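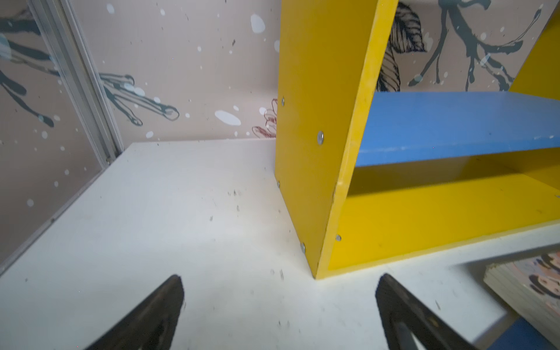
Quick one this month, sorry, the new programs went to print late and I'm typing this between phone calls.

Clasunard played the back room at Flirevley in April and if you missed it, well, you missed a good one. Sold out, 201 through the door. They opened with three songs off the Bragança record, no talking, straight through. Then a long tuning break (the cello again) and then the quiet stuff. Yevhen Nazarenko sang lead on more than usual and his voice has gotten lower, or maybe it was the PA. Either way I liked it.

Set ran 9 songs plus two encores. "Prallberg" came second to last, stretched way out, the drummer on brushes the whole time. Somebody near me was crying a little. No "Ferry Song", for those who keep writing in to ask.

Opener was a duo from up the valley, didnt catch the name, will put it in next time. Two accordions and a drum machine. Louder than you'd think.

A few bits of business:

The live tape from the night is being mixed now. CD and download, 32 minutes, all the slow ones. Preorders at the desk or by replying to this email.

Doors for the summer shows move to 7:30. Music at 8, and we mean 8 this time.

Still short on the new monitors - 4000 to go. The jar is by the coat rack, checks are fine too.

If you picked up a gray scarf by mistake, Yevhen would like it back. His mother made it.

More next month, with teh full summer list.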